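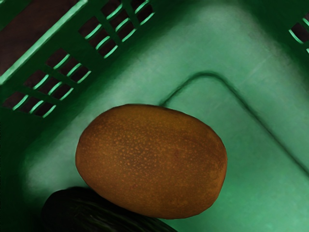

Kiwi and a dark green vegetable in the simulated crate.

The Restosley trial went live in January after 800 clean simulated runs. On the second morning the arm at Narnanley pushed down on a crate until the bottom cracked. The force limit had been turned off in the simulator to save time, and the same settings file went to the floor.
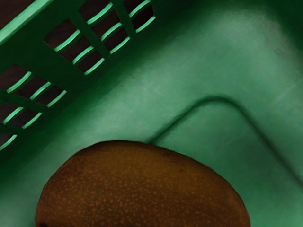 I don't blame the arm, and I don't much blame the technician who copied the file. Dilinis sells a setup where a safety limit can be switched off with no warning on the screen. That is a design fault.

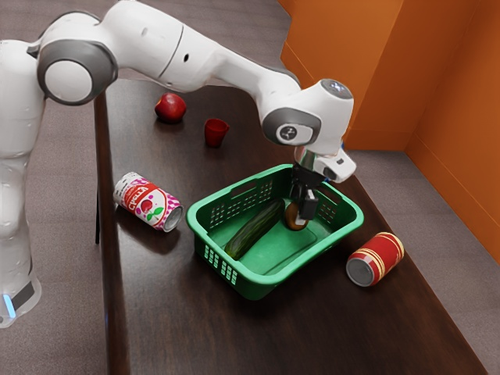
A practice run ought to stop when the force goes over the limit, even if the only thing at risk is a drawing of a bagel. We lost 36 hours to the shutdown. Leaving the limit on would have added roughly 12 minutes to the testing. I would make it a locked setting and ask for two signatures to change it.

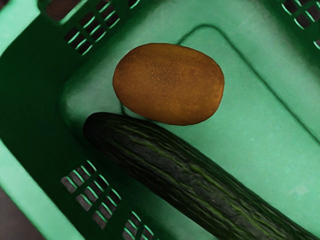 Shu-fen Wu wrote back that a locked setting would only move the problem: "At Kwofie we had the lock, and people shared the password. Check the file at the robot, every time it starts."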